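About Walurus

Walurus is a small laundry and folding service for people who own more clothes than they have evenings. We wash, we dry, we fold, and we bring everything back to your door in a tidy stack that you can put straight into the drawer (or leave on the chair, we won't ask!). Henok Gidey started the business one September in a back room on Ferard Street, with one washer, one borrowed ironing board and a very patient landlord.

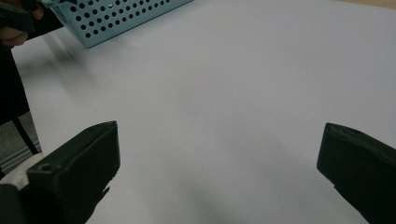
Henok grew up helping in his aunt's tailoring shop, Gavrilă, and he still has her habit of clearing the table completely before he touches a single shirt. We all do it his way now. Every order gets its own basket and its own stretch of table, and the baskets are plastic with little holes in the sides, like the light blue one, so that air can get through to whatever is waiting its turn. We tried canvas bags for a while and went back to plastic, and I can't say we miss them.

Dark clothes are folded on a pale surface, which makes lint and loose threads so much easier to spot. We learned that from a hotel manager who sent us 31 black aprons and, very kindly, sent 9 of them back.

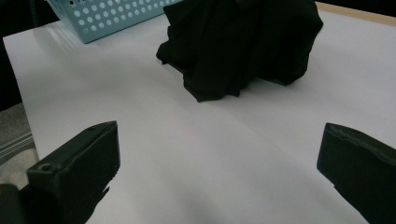

She is still a customer, I'm happy to say, and so is most of her staff. Over the years we've added mending, zipper repair and a winter coat service, and we moved into our present home at 1133 Orkico Avenue when the old room got too full to walk through. Come by and say hello if you're in the neighborhood, there is usually coffee on and somebody folding.
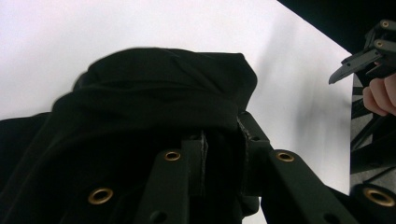 Do I need to sort my clothes before I drop them off?

Bring them in whatever heap they're in, and we'll sort darks, lights and delicates ourselves. Please do empty the pockets, though, and leave a note if something has a stain or needs special care.

We close early on 24th December, and orders left with us by noon that day will be ready when we open again after the holiday.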